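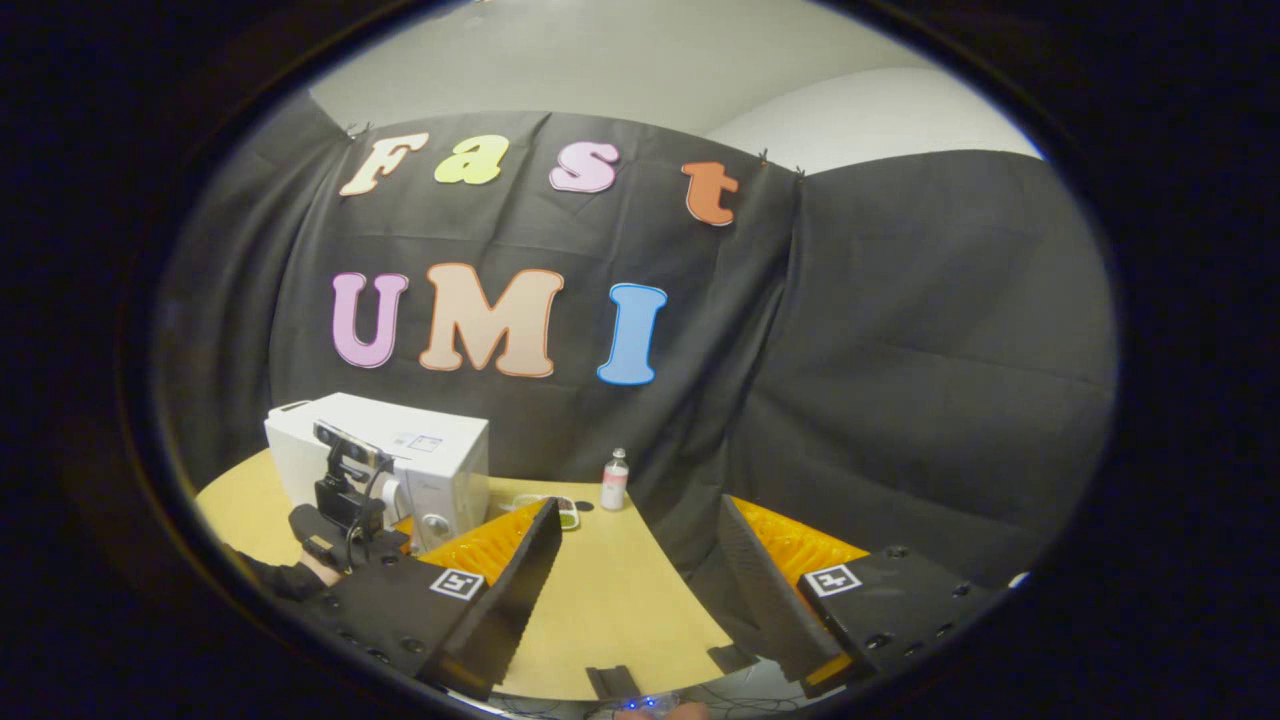

Can a machine do the dishes yet? A gallery of small chores

I've been keeping this page going since September, adding to it whenever I come across somebody trying to get a machine to do a job I'd happily never do again. Wiping, folding, sorting, stocking, putting the lid back on things. I'm not an engineer! I spent 15 years in a hardware store, the last few of them running the stockroom, and I think that makes me a pretty good judge of a chore. People who build this stuff know a lot about motors. I know how annoying it is to put away a mixed carton of hose fittings at closing time.

The picture at the top is my favorite sort of setup, and I'll use it as the example all the way through, because everything I want to grumble about (and cheer about) is in it somewhere.

The tabletop

A round wooden table with a few things on it. I love this. Chores don't come in crates with barcodes, they come as a dish and a bottle and whatever else got left out. When I visited the open afternoon at Presteck, they had a conveyor that could shift cartons faster than I could read the labels, and I came home and still had to clear the breakfast table myself.

The little dish

Shallow, light rim, something bright green in it. I don't know what the green thing is and I'd bet that's half the trouble for a machine too. You pick up a dish one way if it's empty and another way if there's something in it you'd like to keep in it. My own kitchen rule is thumb on the rim, fingers under, and I never had to learn it. A pinching hand has to come at it from the side and hope. Small flat dishes are where I'd put my first test for any home robot, way ahead of cups.

The white bottle

White cap, pinkish-red label around the middle, standing to the right of the dish. This is the easy one, and I'd say machines can mostly have it now. Grab, lift, set down. Ask for the cap to come off and I get a lot less confident. Ask for it to be put back on a shelf between two other bottles without knocking them over and you're describing half my old job. We had a shelf of wood glue at the Rokby store that could take out a whole row if you breathed on it.

The orange ribbed fingers

Okay, these I could look at all day. Black blades with soft ridged orange fins behind them, one on each side. I've had a squeeze of something similar at a maker fair and it gave way in a really pleasing manner, kind of like a flip-flop. Soft is the right idea for the house. Eggs, peaches, wine glasses, the good mugs - none of them care how strong you are. I used to think the strength was what mattered, and then I watched a very strong arm in Distham turn a paper cup into a paper plate.

The black and white squares

There's one on each finger. Patterned squares like that are made for a camera to find, and I think they're a clever, cheap trick. I'm also a little suspicious of them on principle. My laundry has no patterned squares on it. Neither does the inside of my dishwasher. Fine on the hand, I guess, as long as I don't have to stick them on the forks.

The boxy white appliance

Rounded edges, a small label, a knob-looking thing low on the front. Appliances are my big question mark for the next few years. My toaster oven has 3 dials and only my family knows which one you have to jiggle. A machine that can lift a bottle is nice, but I want one that can be told "reheat the rice" and sort out the rest.

The curtains

Black cloth all around, and big foam letters in candy colors spelling Fast UMI. Very cheerful! And very tidy behind the table, too. My kitchen has a window that blinds you at 5 every afternoon, a striped towel, and a fridge covered in takeout menus. I'd like to see all of these machines have a go in there.

So, can they do it yet?

My scorecard as of this update. Picking up one sturdy thing from a clear table: yes. Moving it somewhere roomy: yes, usually. Picking up something shallow with food in it: sometimes, and I'd stand close by. Working somebody else's appliance: not in my house. Restocking a shop shelf with mixed small items: no, and the folks I chatted with at Tillman admitted as much, right after telling me their rig needed 40 tries to hang a single pack of drill bits on a peg. I did that with a coffee in my other hand.

I'm still rooting for them, though. More pictures when I get to another open day, and if you know of anyone working on fitted sheets, please send them my way.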